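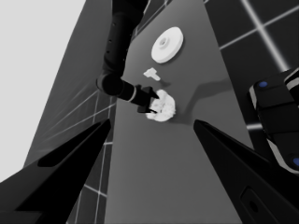

Search this site Enter keywords Go

Newsroom and studio walk-round, February
Site: Daller Radio, Guthrie Street
Checked by: Kirstin Paterson
Read with: last year's list, which marked nearly everything "fine"

1. Exits and corridors – PASS, with a grumble
Rear door opens fully. The stack of old tape boxes has moved two feet to the left and I'm told this counts as cleared. I'd like to see it again on Friday.

2. Studio B on-air light – FAIL
Stays lit after the fader is down. The engineer's log says "fixed" twice. Presenters have started ignoring it.

3. Desk power – FAIL
One extension lead plugged into another under the news desk, feeding a kettle. The label says tested. It has no date and no initials, so I have treated it as untested.

4. Backup generator – NOT PROVEN
The Bimari service sheet says it carried full load. Full load of what? The transmitter link was on house power during the test. Rerun it with the link connected.

5. Fire extinguishers – PASS
All 41 tagged and in date.

6. Field kits – PART PASS
Vests and first aid pouches present. The Umurik lone-worker app is on every reporter's phone, but the alert goes to an inbox that is unread after 6 p.m. Evening council meetings are when people go out alone. Needs a phone number with a person on the other end.

7. Headphone levels – NOT CHECKED
No meter on site. "They seem okay" isn't a reading.

8. Budget
Management has approved $500. Rewiring the desk alone was quoted at $2,590. Items 2 and 3 should come first, and I don't accept that they can wait for the refit.

Comments (3)

Korkor Dogbe
The kettle has been unplugged. The second lead is still there.

Eilidh Baxter
On item 6, I set off the alert by mistake in the parking lot and got a reply the next morning. Please move this one up.

Morag Urquhart
Who signed off the generator? The copy in the binder has a blank where the name goes.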